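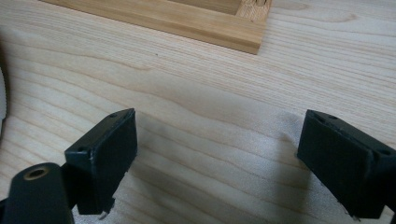 *Light wood tabletop.*

**Weekend help wanted – Tarton Community Resale, Gomadden**

Need two people for the shop floor, Saturdays and Sundays, start early June. Maybe a third if the summer is like last summer.

The work: sorting donations, pricing, running the register, carrying stuff up from the basement. Clothes mostly, also books, dishes, small furniture. Saturdays are busy. Sundays slower, that's when we restock and redo the window.

Pay is $276 per weekend, both days, paid every other Friday. Lunch break is paid. You get first pick of the dollar rack after closing.

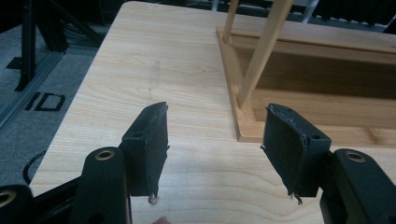 You should be OK on your feet for a full shift and able to lift a box of books without hurting yourself. Register experience is nice, not required – we train. Spanish a big plus. Must be 16 or older, under 18 bring a work permit.

Not a fit if you need every other weekend off. Sorry, we tried that and the schedule fell apart.

Little background: we moved into the old Gisler building last fall, 3305 Flarnska Road, side entrance by the bus stop. Took in 800 bags of donations over the winter and still have 200 in the basement waiting to be sorted. So there will be plenty to do teh first month, mostly coats.

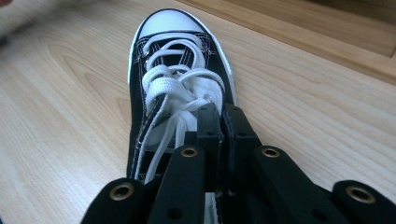

To apply: stop by during open hours and ask for an application at the register, or leave a note in the mail slot with your name, phone number and which days you can start. No resume needed. Two references, not family. A teacher or old boss is fine.

Applications in by Fri 19 April, 5 pm. Interviews are short, 15 minutes, at the store the week after. We will call everyone back either way, might take us a few days tho.

Parking in back. Please dont block the loading door.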